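Subject: Re: [sysadmin-refurb] Memory test policy for donated desktops
In-Reply-To: message from Gyula Bodnár

Gyula Bodnár wrote:

> We are now on the third batch of office towers for the Ralum branch
> and I still see machines signed off after a single pass of the memory
> tester. Two of them came back in November with file system damage.
> My proposal is four full passes on every machine, no exceptions, and
> anything with a single error goes to parts.
>
> I would also like to stop mixing modules. If a machine arrives with
> two sticks from different makers, pull both and fit a matched pair.
>
> Objections?

Two objections and one partial agreement. I'll take the second paragraph first.

Mixing makers is not a fault by itself. The firmware reads the SPD data from each module and picks timings that every module claims to support. If the slowest set of timings is honored, the pair works. What causes trouble is mixing ranks and chip widths on older boards with a fussy memory controller, and a matched pair bought in bulk can fail the same way if the board never liked that organization in the first place. I would replace "different makers" in your rule with "different rank or chip organization." Both values can be read from the running system:

 dmidecode -t memory
 decode-dimms

The first gives you what the firmware believes. The second reads the SPD directly, provided the i2c bus driver and the matching EEPROM driver are loaded. When they disagree, believe the second and check for a firmware update.

On the number of passes: I went through the intake log for the last two batches. We have 241 machines with complete records, and 8 of those had memory errors. In every case where the log shows which pass produced the first error, it was the first or second pass. That does not prove passes three and four are useless, and the sample is small. It does mean that doubling bench time for every machine buys us little that we can measure. The two Ralum returns had one pass each, so they are an argument for a second pass and say nothing either way about a fourth.
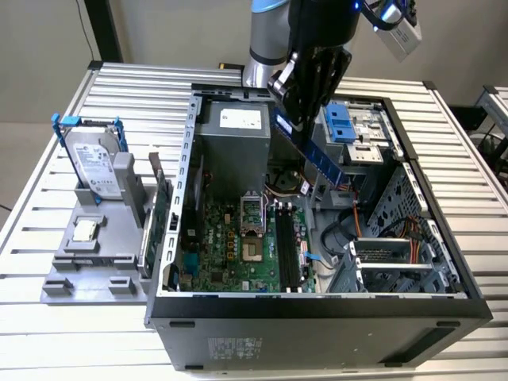
What the log does show is that we lose information at the point where an error is found. The current form has one box, marked "RAM fail," and the person at the bench ticks it and moves on. We cannot tell afterward whether the fault was in the module, the slot, the contact surface, or the memory controller. Sending the whole machine to parts on a single error treats all four as the same thing.

I suggest this sequence instead:

1. Record the failing address and the test number before powering off. A photo of the screen is fine.
2. Power off, disconnect the mains lead, and hold the power button for a few seconds. Reseat every module. Run one pass.
3. If the error persists, run each module alone in the first slot listed in the board manual. Label the modules with tape before you pull them.
4. If one module fails alone, try a known good module in that same slot. If the known good module passes, scrap the bad module and keep the machine.
5. If the known good module fails too, try it in a different slot. An error that stays with the slot is a board problem. An error in all slots points at the controller or the supply rails, and the machine goes to parts.

Step 2 is there for a reason. Of the 8 machines in the log, 3 have a handwritten note that says the error cleared after reseating. I would not ship those without two further clean passes, but I would not strip them either.

A few remarks on things that do not fit into the list.

The tester version matters. The USB sticks we hand out at Culonex are older than the ones at the Sandberg site, and the old image handles some newer boards badly: it either hangs during multi-core tests or reports errors in a region the firmware has reserved. One machine in the log reports an error at the same low address with four different modules. That is a reserved region until shown otherwise. I will put a new image on the server under the usual path, and I would ask everyone to rewrite their sticks before the next batch.

ECC machines need separate treatment. We have had a few small workstations come through Ultar with ECC modules, and a clean tester result on those can hide corrected errors if the tester does not poll the controller. After the test, boot the live system, put some load on it, and read the counters:

 grep . /sys/devices/system/edac/mc/mc*/ce_count

Zero is the only acceptable value. If the directory is missing, the EDAC driver did not load and you have learned nothing.

Temperature is the one place where I agree with you that more passes could help. A module that is marginal when warm may pass once from a cold start. But the cheaper fix is to run the two passes back to back with the side panel on, as the machine will be used, and leave the stress job until afterward. Testing with the case open gives an airflow the end user will never have.

My counterproposal, then:

- Two full passes, panel on, current tester image.
- Replace modules only on a mismatch of rank or chip organization, or on a confirmed fault.
- Replace the "RAM fail" box with four fields: address, module, slot, outcome.

If there is still an appetite for four passes, I would limit it to machines that had an error and were repaired. The draft form is ticket 1197. Please comment there on the field names, and keep the policy discussion in this thread.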